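Clothes hanger 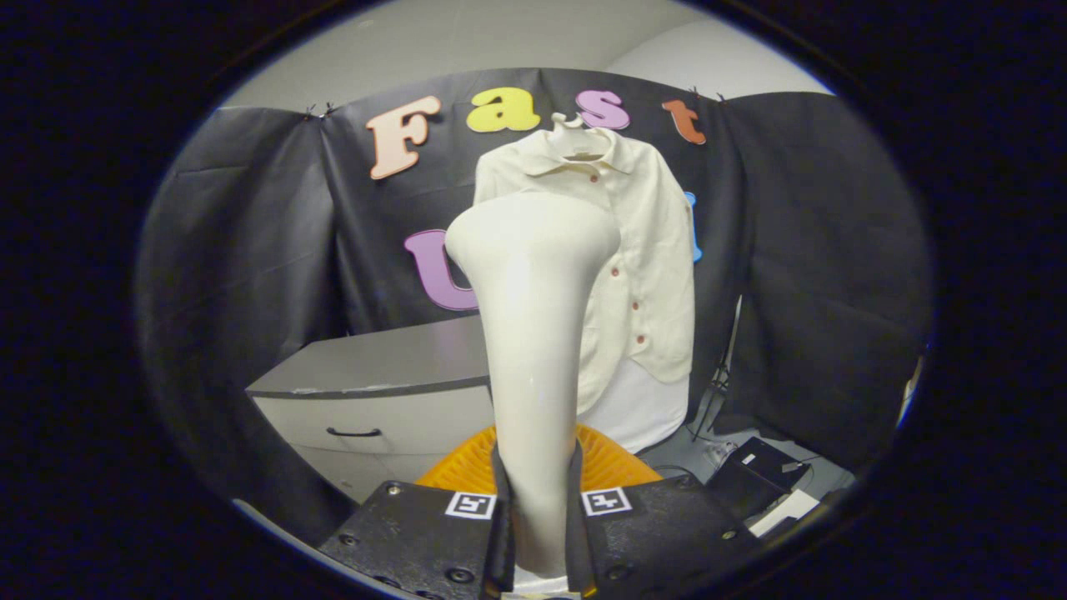

Last changed: 22/02/2020, by Imelda Baluyot. Status: checked.

A clothes hanger, also called a coat hanger or simply a hanger, is a device for hanging up garments such as shirts, coats, dresses and trousers. It holds a garment by the shoulders or the waist so that it keeps its shape and creases less than it would if folded. Most hangers have a hook at the top, which goes over a rod, a rail, a peg or the edge of a door.

Parts

The hook is the curved part at the top. On wire and many plastic hangers it is made in one piece with the body. On wooden hangers it is usually a separate metal part that can turn, so that the garment can face either way on the rod.

The shoulders, or arms, slope down from the neck of the hanger on both sides. Wide, rounded shoulders suit coats and jackets. Thin ones are enough for shirts and blouses. Some hangers have notches cut into the arms to hold straps.

The bar runs across the bottom and joins the ends of the arms. It takes trousers, scarves or a folded towel. Hangers without a bar are lighter and are often used for knitwear and children's clothes.

Materials

Wire hangers are cheap and take up little space. They are common at dry cleaners. They bend under heavy garments and can leave a mark at the shoulder, and bare wire may rust if used for damp clothes.

Plastic hangers are made in many colors, with white among the most common. They do not rust and can be used for drying. Cheap ones may snap at the neck, especially when cold.

Wooden hangers are the strongest of the usual kinds and are preferred for suits and overcoats. They take up more of the rod.

Padded hangers have a core of wire, wood or plastic wrapped in foam and covered with cloth. They are used for silk, lace and other delicate fabrics.

Hanging a shirt

A long-sleeved button-up shirt is hung with the seams of the shoulders lying along the arms of the hanger. The hook comes up through the collar opening. The top button is normally fastened, along with one or two others, to keep the collar centered and stop the shirt from sliding off. The placket, the strip of doubled cloth that carries the buttons or buttonholes, should hang straight. If it pulls to one side, the shirt is sitting unevenly.

The points of the collar are turned down and smoothed by hand. Sleeves are left to hang at the sides. Cotton and linen shirts show soft folds even on a good hanger and may need to be ironed before wearing. A shirt with a curved hem is longest at the front and back and shortest at the side seams, a cut intended for tucking in.

In her household manual Rooms and Rails, Felicidad Lacson advises putting the hanger in from the bottom of a shirt when the collar is buttoned. Pushing it through the neck stretches the collar band, and knitted tops suffer more from this than woven ones.

Size

The width of the hanger should match the width of the shoulders. When it is too wide, the ends push out the top of the sleeve and leave a bump. When it is too narrow, the shoulders of the garment droop. Children's hangers are sold in several widths, and the labels of different makers do not always agree.

Storage

Garments need some room between them. On a crowded rod, shirts are pressed against each other and come out creased. A closet at the Briltunville house museum has a rod with 70 numbered pegs, made so that each hanger stayed in its own place. The numbering was recorded by Rommel Sarmiento in his survey of the upstairs rooms.

Where there is no closet, hangers may be used on a free-standing rail, a row of wall hooks or a cord. The Tanui folding rail, sold in lengths for 2, 4 or 5 coats, was made for narrow hallways. Clothes kept in the open gather dust on the shoulders, and pale fabrics such as white and cream show it less than dark ones.

Heavy knitwear is better folded, as its own weight pulls it out of shape.

Other uses

Wire hangers are often bent into hooks, plant supports and frames for wreaths. Clip hangers can hold maps, patterns and drying prints.

See also

Closet
Clothes rail
Dress shirt
Garment bag
Placket

Sources

Lacson, Felicidad. Rooms and Rails. Kolcombe Press.
Navarro, Jonalyn, and Aileen Bañez. Keeping Clothes at Home. Zerdale Books.
Sarmiento, Rommel. The Upstairs Rooms at Briltunville.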